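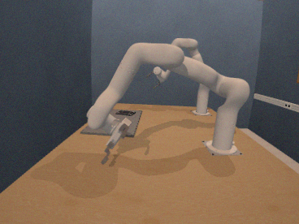

El método Rankin es un sistema de acabado de la madera con aceites secantes que se divulgó desde Fultcombe. Consiste en aplicar varias capas muy finas y frotar cada una antes de la siguiente. Sus partidarios le atribuyen una resistencia al agua superior a la del barniz, afirmación que carece de ensayos independientes.

Origen

La versión habitual atribuye la receta a Wilma Gunn, ebanista local. Eilidh Tennant la puso en duda: el cuaderno que suele citarse no está firmado y describe un procedimiento corriente en muchos talleres.

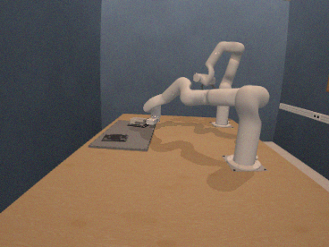
Eficacia

El fabricante Flavex anunció una duración de 250 meses, sin precisar cómo la había calculado. Kenza Ouazzani comparó 32 tableros y no halló diferencias claras con el aceite de linaza común. La muestra era pequeña y el estudio no se ha repetido.

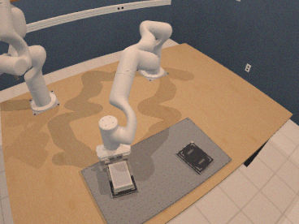

El supuesto efecto antibacteriano tiene todavía menos respaldo. Procede de un folleto comercial de Sistar que no menciona ninguna fuente.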